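Kasar：家常物件叫法词表

版本 0.4
更新于 2026年1月
语言：汉语（普通话及各地口语，简繁两种字形）
格式：TSV，UTF-8，无 BOM
词表许可：CC BY 4.0
脚本许可：MIT

Kasar 收的是家里东西的名字。同一只暖水瓶，有人叫热水瓶，有人叫暖壶，有人叫开水瓶，再往西南走还能碰上“温瓶”。同一个插满插头的长条，有插排、插线板、接线板、拖线板、排插、延长线一大串叫法，每种叫法的使用者都觉得自己那个才是正经名字。我从小在两种叫法之间长大，对这件事一直着迷，攒着攒着就有了这份词表。

目前一共 500 个物件条目，分在 12 个类别里，每个条目下面挂着我收到的全部叫法。数量不算大，但每一条我都反复看过，改过，有几条还推翻重写了，越写越上瘾！

文件都在哪儿

items.tsv：物件主表，一行一个物件。
names.tsv：叫法表，一行一个叫法，靠 item_id 连回主表。
regions.tsv：地区代码对照。
notes/：长一点的说明，按 item_id 命名，纯文本。
scripts/：检查和合并用的小脚本。
CHANGES.txt：每次改了什么，写得比较啰嗦，爱看的可以看。

最快的上手办法

把仓库克隆下来，不需要装任何依赖，用表格软件打开 names.tsv 就能读。想在命令行里查，进目录后运行：

python scripts/lookup.py 调羹

会打印出同一物件的其他叫法，后面跟着地区代码。加上 --trad 输出繁体字形，加上 --loose 会把写法相近的也找出来（比如“畚箕”和“粪箕”）。--loose 的结果要自己过一遍眼，它很热心，有时热心过头。

字段说明

item_id：物件编号，四位数字，发布以后不再改动。删掉的条目，编号空着，不会拿来重用。
gloss：一句话的解释，尽量不用任何一地特有的叫法。写 gloss 是整件事里最难的，后面会讲。
category：类别。
name：叫法，按提供者习惯的字写。
region：地区代码，可以有多个，用竖线隔开。
register：口语、书面、商品名、旧称、儿语，五选一。
certainty：a、b、c 三档。a 表示有多人独立提供；b 表示只有一人提供，但有书面材料能对上；c 表示只有一人提供，暂时没有旁证。
pron：读音，选填。普通话用带调号的拼音，粤语用粤拼，闽南语用台罗。其他地方没有强求统一，能写成什么样就先写成什么样。
comment：随便写。这一栏我最爱看。

names.tsv 里的一小段（制表符换成了空格，方便阅读）：

0031 勺子 N1|N2 口语 a
0031 调羹 E2|C1|S3 口语 a
0031 汤匙 T1 口语 a
0031 匙羹 S1 口语 a
0031 瓢羹 W1 口语 b

0031 这条曾经让我头疼了很久。“勺子”在一些人那里是大的，盛汤用，小的必须叫调羹；在另一些人那里大小通吃。现在的处理是小号单独成条，大号归到 0032“汤勺”，两边在 comment 里互相指一下。
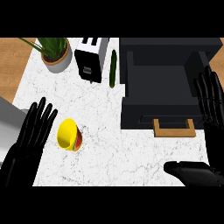
厨房小电器是词表里最热闹的一类，几乎每个条目都能看出东西是从哪条路进的家门。电饭锅和电饭煲并行，冰箱到了粤语里是雪柜，微波炉倒是各地出奇地一致。最能说明问题的是烤面包片的那个小机器，普通话里多写“烤面包机”或“面包机”，粤语叫“多士炉”，台湾常说“烤面包机”或“吐司机”，商品页面上又写成“多士炉”给全国人看。麻烦在于“面包机”也指和面、发酵、烘烤一体的那种大家伙，两个物件抢同一个名字。所以 0214 的 gloss 写得很死：顶部有槽口，放切好的面包片，像图里白顶黑面、开着两道深色槽口的那种；和面的另立 0215，互不串门。顺带一提，旁边那盆长叶子植物的盆归在“园艺与阳台”类，“花盆”“花钵”“花钵子”都收了。

12 个类别

餐具；锅灶与炊具；厨房小电器；清洁用具；床上用品；衣物与晾晒；家具；灯具与插座；洗浴；园艺与阳台；文具与针线；杂物。

“杂物”本来想取消，结果它越长越大，装着痒痒挠（不求人、老头乐、抓耙子）、苍蝇拍、门挡、橡皮筋（皮筋、牛筋、橡筋、猴皮筋）这些让人舍不得拆散的东西。现在我已经接受了它，甚至有点偏爱。

食材不收。土豆、洋芋、马铃薯、薯仔、山药蛋当然好玩极了，可是食材一开头就没有尽头，单是红薯就能写一个仓库。有兴趣的人请去看姊妹项目 Lamari，那边专做蔬菜和杂粮，字段和 Kasar 兼容，item_id 前面多一个字母 L。两个表可以直接上下拼起来用。

材料从哪里来

第一批来自我自己的笔记本，零零散散记了好几年，后来整理成一个叫 Ngui 的旧表。Ngui 已经不再更新，里面的内容全部并进了 Kasar，旧编号和新编号的对照放在 notes/ngui_map.txt。还在引用旧编号的朋友，麻烦照着换一下。

第二批来自问卷。去年 10月我在网上放了一份看图写名字的问卷，收回有效答卷 210 份。每个人只需要写“你在家里跟家人说话时怎么叫它”，不问普通话怎么说，也不问标准写法。这个问法是试出来的：最早的版本问“你们那里叫什么”，很多人会替整个县城作答，写下来的往往是他觉得外地人想听的叫法。改成“跟家人说话时”之后，答案一下子活泛起来，冒出好多我从来没见过的词。

第三批是读者提交的修改。有的只改一个字，有的附上长长一段回忆，讲外婆管搪瓷脸盆叫什么、为什么叫这个。后一种我会原样放进 notes/，征得同意才放，不同意的只留叫法本身。

答卷里没有收集姓名、电话和住址，地区只记到地级市一层，发布时再并成较大的片区。原始答卷不公开，请不要来要。

整理的步骤

先把同一个物件的叫法全部倒在一起，去掉完全重复的，再按字形归并。“畚箕”和“簸箕”写起来像，有些地方说起来也像，但前者多用来撮垃圾，后者在不少地方首先是扬粮食用的，这种一律不合并，宁可多几行。

接着定字。口语词最怕硬找本字。我的原则是先保留提供者写下的样子，如果方言词典里有通行写法，就在 comment 里补一句，不去替换 name 栏。有人把抹布写成“展布”，有人写成“搌布”，两种都留着，certainty 各算各的。对后来查资料的人来说，大家实际怎么写，本身就是很有意思的信息。

最后跑一遍检查脚本：

python scripts/check.py names.tsv

它会报告空栏、陌生的地区代码、混进来的全角竖线，还有孤零零找不到主表的 item_id。comment 限制在 200 字以内，超过的会提醒你挪到 notes/ 里去。

写 gloss 的难处

解释一个东西而不用它的任何一个名字，听上去像猜谜，写起来更像。“拖把”的 gloss 改了五次，最早写的是“带长柄的擦地工具”，结果平板的、海绵头的、布条的全混了进来，而在一些人口中“墩布”只能是布条那种，平板的叫拖把。现在拆成了两条。“毛毯”“毯子”“盖毯”“线毯”之间的界线我到现在也没划清，0267 到 0270 请当作草稿看待。

也有写得痛快的。“顶针”一句话就成：戴在手指上，推针用，表面有小坑。没有一个人提出异议，太舒服了！

可以拿来做什么

查着玩当然第一。除此之外，我知道的用法有：给对外汉语课配词汇练习；做搜索时补同义词；写小说的人查人物该怎么说话；搬了家的人弄明白邻居要借什么。有个叫 Wirnimside 的桌面猜词小游戏直接用了 Kasar 的口语词部分，玩法是一人念叫法，其余人猜物件和地方，玩过的都说容易吵起来，我听了特别高兴。

不太适合的用途也写清楚。拿它来统计某个叫法的使用人数是不行的，答卷来源很不均匀，江浙和两广偏多，西北和东北偏少，青海、宁夏、海南几乎只有零星几条。拿它来判断一个人是哪里人也不行，叫法会跟着人搬家，跟着电视和购物页面走，一家三代各说各的也很常见。

已知的问题

一、地区代码太粗。W1 把四川和重庆放在一起，S3 更是个大口袋。下一版准备拆。
二、闽南语和客家话的条目大多没有读音，字也定得勉强。
三、旧称的年代没有标。“洋火”“洋胰子”这类放在同一个“旧称”标签下，其实有些地方的老人今天还在说，标成口语可能更合适。
四、繁体字形是脚本转的，“台”“臺”“檯”和“面”“麵”我手工看过一遍，其他字仍可能有漏网的。
五、“杂物”类里有两条晾衣用具应该搬到“衣物与晾晒”，还没搬。

怎样参与

最欢迎的是补 c 档条目的旁证。在 names.tsv 里按 certainty 筛一下，看到自己家里也这么叫的，开一个 issue 写上编号、叫法和地级市就行，不用附长篇论证。新增叫法请直接改 names.tsv，新行放在同一 item_id 的最后。新增物件请先开 issue 商量 gloss，我们一起猜谜。

只写一个词也算贡献，真的。上个版本里我最喜欢的一条“鸡毛掸子”的叫法，就是有人在 issue 里只打了三个字，连标点都没有。

写法上只有几个小要求：竖线用半角；叫法后面不要加句号；儿化照实写，说“勺儿”就写“勺儿”，不必改成“勺子”；带脏字的叫法可以收，register 记口语，comment 里注明一下。

引用

如果在文章或课件里用到，请写：Kasar 家常物件叫法词表，0.4 版。用到旧表内容的，再加一句“含 Ngui 旧表”。版本号请务必写上，每版之间改动不小。

更新记录（摘要）

0.4：并入问卷结果；拆分拖把、墩布；新增 register 栏的“儿语”；修正地区代码 E2 的一处错误，之前把一批皖南的叫法错标成了苏南。
0.3：Ngui 旧表全部并入，编号重排。
0.2：加入查询脚本和繁体输出。
0.1：只有餐具和清洁用具两类，gloss 写得很随意，现在回头看有点脸红。

下一版打算先动灯具与插座那一类，手头已经攒了一批“开关”的叫法，“电门”“电掣”“电灯开关”都在排队。家里有别的说法的，欢迎现在就扔过来。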